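Sorting a Shared Bedroom: Storage and Packing in a Rented Apartment

Project report, Household Management II
Heloísa Amaral
Submitted 2001-08-06

1. Background

The assignment asked each of us to choose one room in use, record how things were kept in it, make changes, and report on the result. I chose the larger bedroom of the apartment I share on Rallcombe Street. The lease ends in October and most of what is in that room will have to go into boxes before then, so the project covers both storage and packing.

The room has one big bed, a closet without a door and very little floor. There is no table. Anything that needs to be laid out, folded or packed ends up on the bed. In my proposal I called this a problem to be fixed. By the second week I had changed my mind and planned the work so that it used the bed on purpose.

2. Method

I worked in four sessions. Before each one the blankets and pillows came off and only the sheet stayed on, so that small items would not get lost in the folds. Things were brought to the bed from one part of the room at a time, starting with the closet floor. Each item went into one of these groups: keep out until October, pack now, give away, throw away. I wrote the groups in a Jelline notebook along with the time spent.

The four sessions took 143 minutes in all, not counting the trips to get boxes. The longest was the second, when I did the clothes and the hanging things on the headboard side of the room. That corner was the worst at the start and it is still not good.

For boxes I used whatever could be had free from stores and from neighbors. My budget for the project was zero, apart from one roll of tape. Used cartons come in odd sizes and most still carry the printing from whatever they held the first time, which matters more than I expected — see section 4.
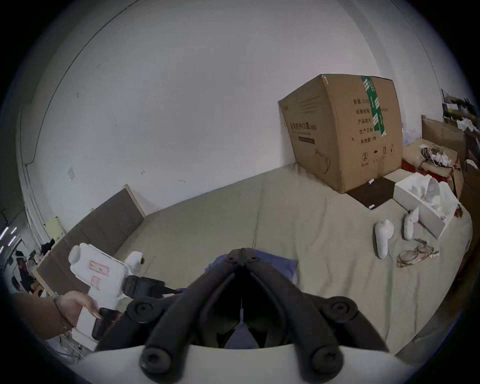
3. Working on the bed

The main advantage of the bed is its height. I could sort standing up without bending to the floor, and two people could work at it from different sides. The soft surface was also kinder to breakable things than the floor would have been.

The main disadvantage is the same softness. A tall carton standing on a mattress leans as soon as weight goes in on one side. I tried three ways of dealing with this. Filling the carton from the middle outward helped a little. Holding it with one hand worked but slowed everything down. Putting something flat and stiff underneath worked best, and I would do it from the start next time.

Cloth was the other difficulty. Small pieces of fabric got left on the sheet between groups and were sorted twice, or not at all. In the last session I set aside one corner of the bed for cloth and did it all at the end.

4. Labels

My first plan was to write the contents on the top flap of each carton. This failed as soon as one carton was stacked on another. I then wrote on the side, where the writing had to compete with the old printing. My roommate opened the wrong carton twice in one week for this reason.

What we settled on was a sheet of plain paper taped over the largest printed side, with the contents in thick marker. Kermani, the study guide we used in class, recommends a numbered list kept apart from the boxes. I made one, but with so few boxes we never looked at it.

5. Results

The closet floor is clear. The giveaway group went to the Grulta thrift shop in two trips. Boxes packed for October are against the wall by the door, heavy ones at the bottom.

The headboard side of the room was improved only in part. Dark clothes still collect there because it is the nearest place to drop them when going to bed. A row of hooks might help, but the lease does not allow new holes in the walls and I did not test the stick-on kind.

6. What I would change

I would get the boxes before starting. Twice I had a sorted group and nothing to put it in, and it had to come off the bed at night and go back on the next day. I would also hold shorter sessions. After forty minutes I was putting things in "keep out" just to be finished with them, and some of those had to be sorted again.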